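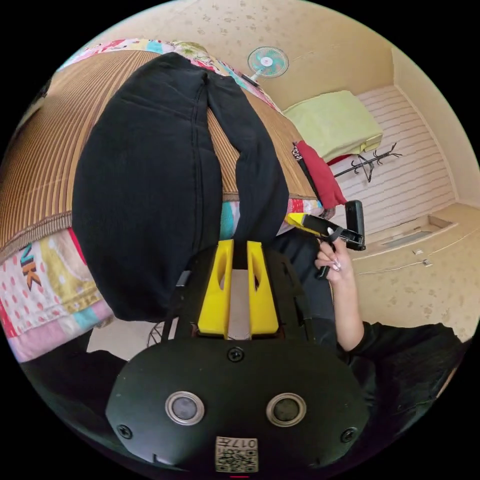

Laundry & Clothing Care

How to Fold Dress Pants and Casual Trousers on a Bed

By Ibrahim Edet

A bed is the best folding surface in most homes. It is wide enough for a full pair of pants, and you don't have to clear it off the way you would a kitchen table. The one problem is that a mattress gives under your hands, and a quilt gives even more. A woven mat laid over the bedding fixes this. I use a bamboo-style one, and black trousers spread out on it lengthwise with the waistband at the top are ready for the first step below.

What you need

A bed, with a mat or a firm flat blanket on top
A lint roller or a damp cloth
A hanger with a bar, if you plan to hang the pants afterward

Before you start

Empty the pockets and push the pocket linings back in. Close the zipper and fasten the button or hook. Pants folded with the waist open will spread in the drawer and pull the fold apart.

Check that the pants are dry all the way through. The waistband and the pocket corners take the longest. Press them between your fingers, and if they feel cool, leave the pants on the rack for another hour.

Black fabric shows everything, so go over it with the lint roller now. Wipe the mat too. Straw-type mats can shed small bits that cling to wool blends.

Step 1: Lay them out

Put the pants on the mat with the front facing up and the legs pointing toward you. At this stage one leg is usually bunched and wider than the other. Leave it for now and get the waistband straight.

Step 2: Smooth the legs

Hold the waistband down with one hand. With the other hand, smooth one leg from the hip to the hem using your palm. Do the other leg the same way. Then take both hems and pull gently toward you. Don't pull hard on anything with stretch in it.

Step 3: Match the seams

For dress pants, pick up the hems and line up all four leg seams, inner and outer, so the seams are in the middle and the creases are at the edges. Lay the legs down one on top of the other. For casual trousers with no crease, fold the left leg over the right and line up the outer edges. The seat will stick out in a small point. Tuck it in so you have a long rectangle.

Step 4: Fold

For a shelf, bring the hems up to just below the waistband and fold once more. For a drawer, fold in thirds – hem to the knee, then over again to the waist. Thirds will usually stand on edge, and you can see each pair without digging.

For a hanger, stop after Step 3, slide the legs through, and let them hang over the bar at the knee.

Step 5: Put them away

Stack no more than six pairs. Past that, the bottom pair picks up hard creases. Heavier pants go underneath.

A note on hooks

Coat rack hooks are fine for jackets and for pants you will wear again tomorrow. Hang pants from a belt loop, never from the middle of the waistband, or you will get a bump in the fabric. For longer storage, fold them.

If the crease won't stay

Turn the iron to the setting on the care label, put a thin cotton cloth over the pants, and press down without sliding. Lift, move along, press again. Let them cool flat for eight minutes before folding. Do this on an ironing board and keep the iron away from the mat.

Updated July 2021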